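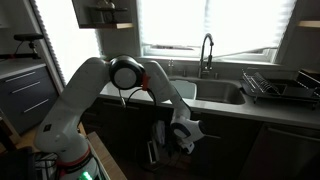
**Does a magnet clipped to the cold water pipe stop a kettle furring up?**

We found no sign that it does. Our kettles collected scale with the magnet on and with it off, and we couldn't have told you which was which by looking at them.

## Why we picked this

Water in Skukberg is hard. Everyone here has a white ring in the kettle and most people have an opinion about it. The Losard pipe magnet is sold as a cure: you clip it round the pipe under the sink, and the leaflet says the limescale "loses its grip". It doesn't say how much grip, or compared with what. We wrote to Losard to ask what tests had been done and got back the same leaflet as a file.

Our reading didn't settle it. Some papers report a change in the shape of the crystals, others report nothing, and very few of them look at anything like a house. Several used water going round and round past a strong magnet for days. Tap water goes past the clip once, fairly fast, on its way to a cup of tea.

## What we did

We bought six Flornska kettles, all the same model and all from the same shop. Half were filled only with water drawn while the magnet was on the pipe, and half only with water drawn after it had been taken off and put in a drawer in another room. Each fill was 1,000 ml. Each kettle was boiled 50 times, left to cool, emptied and filled again.

Before the first boil and after the last, every kettle was dried in a warm cupboard overnight and weighed on the school's balance. The gain in weight was taken to be scale. We know it could include other things, but it should include them in both groups.

The person weighing was given kettles with a letter on the bottom and didn't know what the letters meant. We were quite strict about this, as it is very easy to see less scale where you've been told to expect less.

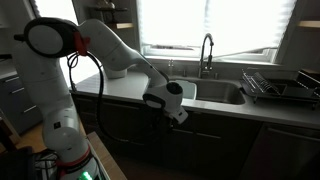 One reader of our first draft objected that 50 boils is nothing, that her own magnet had taken months to work, and that we had stopped just before it would have got interesting. It's a fair complaint, up to a point. A longer run would be better. But the leaflet promises a difference "from the first week", and that was the claim we tested. If the promise is really about months, it ought to say so on the box.

She also asked how we explained her cleaner kettle. We can't. We did ask whether she had changed anything else, and she had bought a filter jug that same spring.

## What we found

All the kettles gained weight. The heaviest gain was in a kettle from the magnet group and so was the lightest, which tells you how much kettles differ among themselves even when they come off the same shelf. The two groups overlapped almost completely.

We also wiped the insides with a damp cloth to see if the scale came off more easily, which is the other thing the leaflet says. It came off badly in every case.
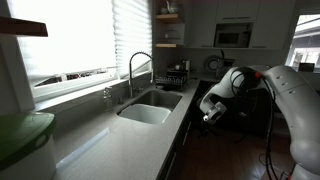 None of this proves that magnets never do anything to water. Our groups were small. A modest effect could be hiding in the spread between one kettle and the next, and we'd need a good many more kettles to find it. What we can say is that an effect too small to show up in our test is too small to be worth the price of a Losard clip, and the price is where our doubts began.

We had one awkward moment. Hutsuliak, the plumbing supplier in town, stocks the clip and had kindly lent us ours. When we took it back with a copy of the results, they said customers seemed happy with it and hardly any were returned. We believe that. A clip you can't see, under a sink, isn't something people check very often.

## Weak points

- The water supply may have varied from day to day. We alternated the groups to even this out, but didn't test hardness every time.
- Only one tap was used, on a copper pipe.
- Scale may have flaked off and been poured away. 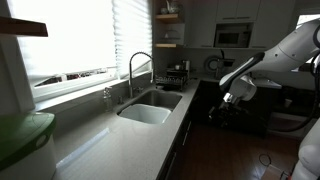 **Skukberg, 26 April 2024.** Added after the class presentation. Several people wanted to know what does work, so we filled the worst kettle with water and citric acid and left it over lunch. The ring had gone by the afternoon. We didn't run this as a proper test and there was no control kettle, so please don't quote it as a result. The full table of weights is in the folder with the balance readings, and we hope to repeat the run with a fresh set of kettles in June if the budget allows.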